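Gudville Opens Sleep Rooms for Families of Hospital Patients

27/04/2019

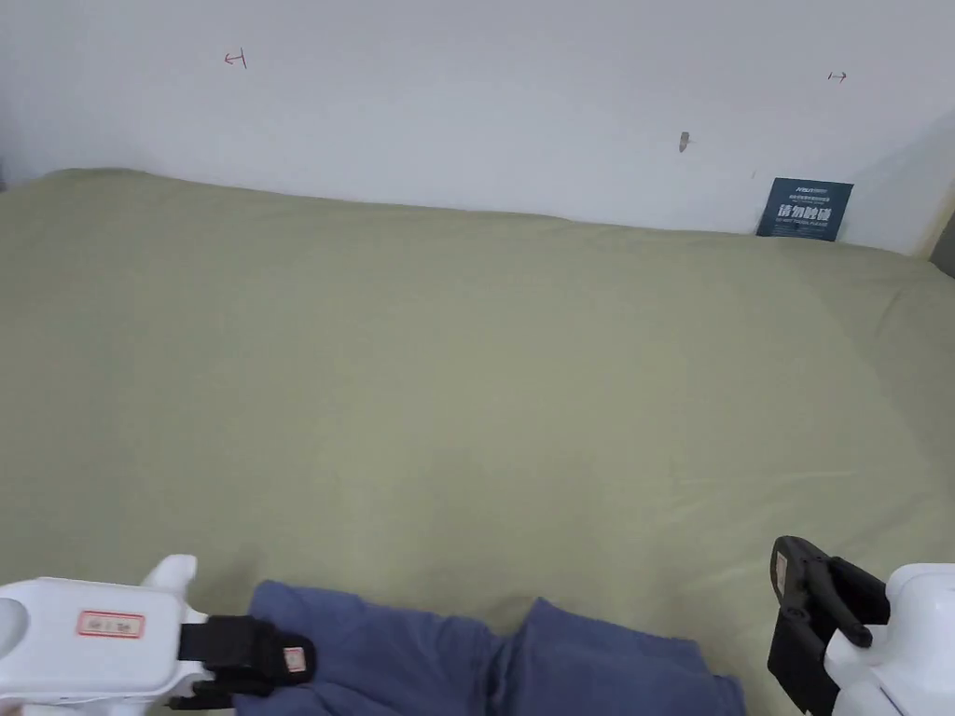 GUDVILLE - Families who travel to Gudville for a relative's hospital treatment can now book a low-cost room close to the wards. Sedgwick House opened its doors this morning on Plallthorpe Road, a short walk from the main hospital entrance.

The house is run by the Nirkemwood Trust, a local charity that has helped visiting families with bus fares and meals for several years. Work on the building began in February.

Rooms cost $80 a week. Families who cannot pay may ask the trust for a free stay of up to 100 nights. Guests share a kitchen and a laundry room on the first floor. Bedding is provided, but guests should bring their own towels.

"People were sleeping in their cars or in chairs by the bed," said Helju Krūmiņa, director of the trust. "Some of them had driven four hours to get here. They needed a place to lie down and a door they could close."

The trust paid for the work with grants and gifts from 208 local donors. A bake sale and street fair last summer raised $3,499, which went toward mattresses and kitchen equipment.

Bookings are open to anyone with a close relative staying at the hospital. Forms are available at the hospital's front desk and at the house office, open from 9 a.m. to 6 p.m. daily. Pets are not allowed, except for service animals. Parking is free for guests in the lot behind the building.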